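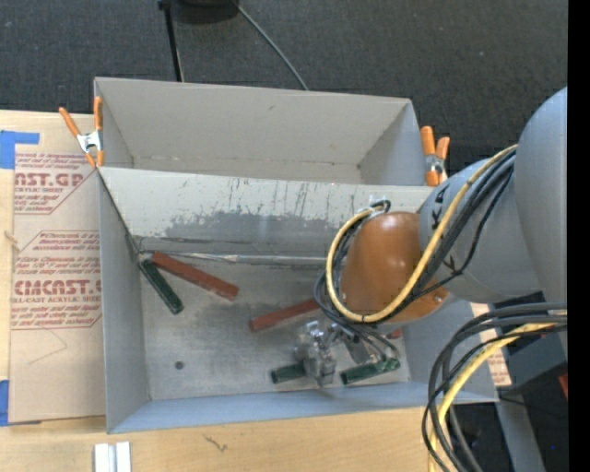

**Can I load the whole table without unpacking anything first?**

The main file is a plain CSV, so any spreadsheet program will open it as is. Only the older seasons are zipped, and you don't need them unless you want the raw sheets.

# Suvano Rain Gauge Records

Daily rainfall readings from 4 gauges in the Suvano valley, typed up from paper sheets and checked against the original notebooks. The table has 1202 rows. Each row is one reading at one gauge.

## Files

- `readings.csv`: the main table
- `gauges.csv`: one row per gauge, with height above sea level and the kind of ground it stands on
- `notes.csv`: remarks copied from the margins of the sheets
- `old/`: zipped text copies of the early sheets, before the column order changed
- `CHANGES.md`: what was fixed and in which version

## Columns in `readings.csv`

| Column | Meaning |
|---|---|
| `gauge` | Short name of the gauge: `mill`, `ridge`, `lekota`, `school` |
| `day` | Day number counted from the first sheet, starting at 1 |
| `rain_mm` | Rain in the gauge at the morning reading, in millimeters |
| `trace` | 1 if the reader wrote "trace", otherwise 0 |
| `multi` | Number of days covered by the reading, normally 1 |
| `reader` | Initials, or blank |
| `flag` | See below |

Readings are taken at 7:30 a.m. and belong to the 24 hours before that. If you compare them with a station that reads at midnight, expect the totals to slip by a day in places. Monthly totals mostly survive this. Single storms often don't.

A trace is stored as `rain_mm = 0` with `trace = 1`. Blank means no reading was written down. Please don't fill the blanks with zero. The dry season has a lot of them, and it's tempting, but at least one reader skipped wet mornings too.

## Flags

- `a`: number hard to read, best guess entered
- `b`: gauge found tilted or blocked
- `c`: sheet gives inches, converted by us
- `d`: two sheets disagree, the notebook value used

A reading can carry more than one flag, written together, as in `ac`. There are 373 flagged rows. Most are `c` and are safe to use. We would leave out `b` for anything to do with totals.

## The gauges

**mill** has the longest run and the fewest gaps. It stands in short grass next to the old Valari mill, well clear of the wall.

**ridge** is windy and almost certainly reads low in storms. No correction has been made.

**lekota** is on the Lekota farm track. It was moved uphill partway through the record after cattle knocked it over. Rows before the move are on day 481 or earlier. Treat the two parts as separate gauges if you are looking at change over time.

**school** was read by pupils during term. Expect long values after breaks, with `multi` set to the number of days the water had been standing. Some of it will have evaporated by then.

## How it was typed up

The sheets were typed once, then a second person read the numbers back aloud from the notebooks while the first followed along in the table. Differences were fixed on the spot or flagged. Decimal points were the worst problem. One reader used a comma, another used a raised dot, and a third left it out and trusted you to know that 124 meant 12.4. Values above 100 mm were all looked at again.

Initials are kept as written. We have not tried to match them to full names, and would ask you not to publish guesses.

## Known problems

- The `ridge` sheets for one June are water stained. About half the values that month are flagged `a`.
- `notes.csv` keeps the readers' spelling, including place names that don't match any map.
- Snow and hail were melted and measured as rain. The sheets only sometimes say so.
- A handful of `school` rows have `multi` blank where it should be 2 or 3. If the day before is missing, it is probably one of these.

## Quick check after download

```
wc -l readings.csv
```

You should see 1203, counting the header line. If you get a different number, the download was cut short or your editor has changed the line endings.

## Use and credit

Free to use, copy and change for any purpose. Please credit "Suvano Rain Gauge Records, kept by Thulani Du Plessis" and give the version from `CHANGES.md`.

Corrections are welcome, most of all from anyone holding carbon copies of the `lekota` sheets. Open an issue with the gauge, the day number and the value you think is right. A phone picture of the sheet helps.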